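Kustham Workshop Pages
Robots for Young Builders
How a Robot Arm Finds Its Way Around a Table

A robot arm is a chain of stiff parts joined by motors. Each place where it can bend is called a joint. The arm we are setting up in the shared workshop is named Stunari. Its job is to pick up small things from a table and put them somewhere else. We practice with kitchen items, a sponge and a wooden block.

Every motor has a sensor called an encoder. It measures how far the motor has turned. Ours divides one full turn into 4000 steps, so the computer can tell when a joint has moved by a very small amount.

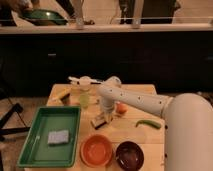
How does the arm know where its gripper is?
The computer works it out. It knows the length of each part and the angle of each joint, and it uses geometry to find the spot where the chain ends. This calculation is called forward kinematics.

Moving to a chosen spot is the same problem turned around. The computer starts with the place we want and looks for joint angles that will reach it. There may be several answers – you can touch your nose with your elbow high or low. Our program, Vorness, picks the answer that needs the least turning. 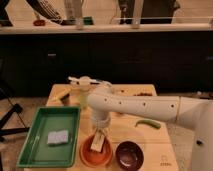 Vorness then splits the move into short stages. Speed builds up slowly at the start and drops again before the end. We keep test moves to 30 percent of full speed. A new move is run 9 times before we change anything in the program.

Keep your hands off the table while the motors are on. An adult stays next to the stop button.

Last updated 2 April 2026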